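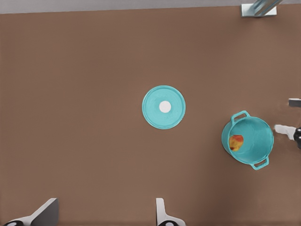
Clultunum pulls kitchen robot from 71 sites after pots go over the edge

8/16/21

Clultunum has switched off the lid-and-pot function on every Balham kitchen robot it has in the field, after a string of cases in which one of the machine's two arms held on to a pot while the other tried to cover it. The order covers 71 kitchens. The company is calling it a "precautionary feature pause," a phrase that appears four times in a two-page notice to customers. The word "fault" does not appear at all.

The cases that set this off happened at Breltivham, the contract caterer that took the first batch of Balhams for its staff canteens. Kitchen managers there logged 277 failed attempts at covering a pot before anyone at head office asked for the logs. Most of those were dull: the lid landed crooked, the arm backed off, a cook reached over and fixed it. In nine of them the pot was dragged sideways with a gripper still closed on it, and in two of those it went off the counter. One of the two had soup in it. A kitchen worker was scalded on the foot and was back at work the following week, according to Breltivham.

Clultunum says the trouble is narrow. In the job as designed, one arm steadies the pot while the other picks up the lid by its knob, sets it down and lets go. Then both arms withdraw. What happened at Breltivham, the company says, is that the steadying arm sometimes waited for a "lid placed" signal that never came, while a second part of the program decided enough time had gone by and started moving both arms home. The gripper had not been told to open.

Szabolcs Bakos, who runs engineering at Clultunum, said in a call with reporters that the robot "did what it was instructed to do in an order we did not intend." He said a fix was written within two days of the second spill and has been running in simulation since.

That last part deserves a harder look than it got on the call. Simulation is where the Balham was trained in the first place, and it is where the company got the number it has used in every sales brochure so far: 4,000 runs of the pot task with no drops. The runs were done on a computer-rendered tabletop with a pot, its lid and a piece of fruit to go inside. The pot did not have soup in it. There was no steam, no grease on the handles and no sheet pan shoved up against the side because the lunch rush had started.

Nothing is wrong with practicing that way. Every company in the business does it, and it is a lot cheaper and safer than breaking real crockery. The question is what a customer is entitled to conclude from the result. Clultunum's brochure puts the 4,000 figure under the heading "Proven in the kitchen."

Asked about that heading, Bakos said it was "a marketing choice" and that he would have worded it differently. Asked whether the brochure had been withdrawn, he said he would check. It was still on the company's website when this item was posted.

Then there is how a drop was counted. Domenica Fuchs, a machine safety inspector at the testing firm Zwahlen, reviewed the scoring rules after Breltivham hired her to look into the spills. She found that a simulated run was marked as passed the moment the lid was in place over the pot. Whatever the arms did after that was not scored. "They stopped the clock before the part that hurt somebody," Fuchs said. "You could have had the arm throw the pot across the room afterward and it would have gone down as a pass."

She also found that runs in which the lid was never placed were filed separately, as timeouts, and left out of the 4,000. Clultunum would not say how many there were. Bakos said timeouts were "a different category of event" and that including them would have been misleading. Since a missing "lid placed" signal is precisely what the company blames for the spills, it is hard to see how the category could be any more relevant.

Fuchs's report makes a few other points that the customer notice skips. The Balham has a force limit on each arm, but the limit is set for an arm pushing against something solid. A pot sliding along a steel counter offers very little resistance, so the limit never tripped. The red stop button works, and was pressed in both spills, but it freezes the arms with the grippers as they are. In one case the cook who hit it then had to pull a hot pot out of a closed gripper. Her report recommends a separate release control within reach of the operator. Clultunum's fix is software only.

The company says it will run the corrected program through 1,000 new simulated trials, this time scored until both arms are back in the home position, and will turn the function on again once they are complete. It would not commit to a trial in a working kitchen first. It said customers would be "part of the validation journey," which can be read as meaning that the working kitchens are the trial.

Breltivham, for its part, is keeping its machines but has moved them to cold prep, where they sort and box fruit. A spokesman said the company remained "committed to the partnership" and declined to discuss whether it was getting any of its money back. Two canteen managers said they had stopped using the lid function months before the pause — one of them had covered the menu entry on the touchscreen with tape.

Zwahlen has asked to see the raw files from the original runs, timeouts included. Clultunum said it was considering the request. The Balham is due for its full commercial launch in December, and the company said that date has not changed.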